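Contrôle avant collecte — cellule cuisine, poste 2
Tournée du samedi, 7 h 20. Contrôle : Audrey-Anne MacPherson. Contresigné : Heino Vaher, après café.

1. Arrêt d'urgence
Conforme. Testé sur les deux unités. Le bouton reste dur, ce qui élimine au moins les arrêts par distraction.

2. Pinces et embouts
Conforme avec réserve. Jeu léger sur un doigt, resserré. Kirsten Hiebert demande qu'on cesse de noter « RAS » quand on a sorti la clé. Dont acte.

3. Câbles
À surveiller. La boucle doit rester libre sur toute la course du bras. Le mois dernier, elle a fini dans 20 démonstrations comme si elle faisait partie de la tâche, et le modèle a appris à l'éviter avec beaucoup d'élégance.

4. Plan de travail et objets
Conforme. Rien ne dépasse du bord avant. Les appareils chauffants sont débranchés — vérifier la fiche, l'interrupteur ne compte pas. On ne range pas « un peu mieux » entre deux prises : le désordre est au protocole, page 10, et il a été validé. 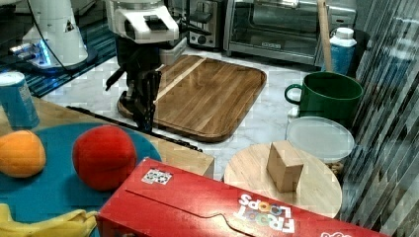 5. Vitesse en téléopération
Conforme. Limite abaissée pour les approches au ras du plan. Elvira Ayala trouve cela lent. Le plan de travail n'a pas émis d'objection.

6. Enregistrement
Non conforme à la première lecture. L'horloge de Skollus retardait sur celle du bras ; resynchronisée, contrôle refait, conforme. Les épisodes d'essai sont à supprimer avant midi, y compris ceux qu'on trouve réussis.

7. Étiquetage des échecs
À reprendre. Sur les 393 épisodes de la semaine, aucun n'est marqué « échec ». Je félicite l'équipe et je demande une relecture. Une prise ratée bien étiquetée nous sert ; une prise ratée marquée « succès » nous servira aussi, mais plus tard, et en réunion.

Décision : collecte autorisée, objectif 300 épisodes. Points 3 et 7 à revoir lundi avec Mackenzie Beaudoin.

Fiches récentes
Cellule Ploker : usure des embouts
Horloges Skollus, procédure de resynchronisation
Atelier Turcotte : contrôle de novembre
Consignes de téléopération, site de Koltitz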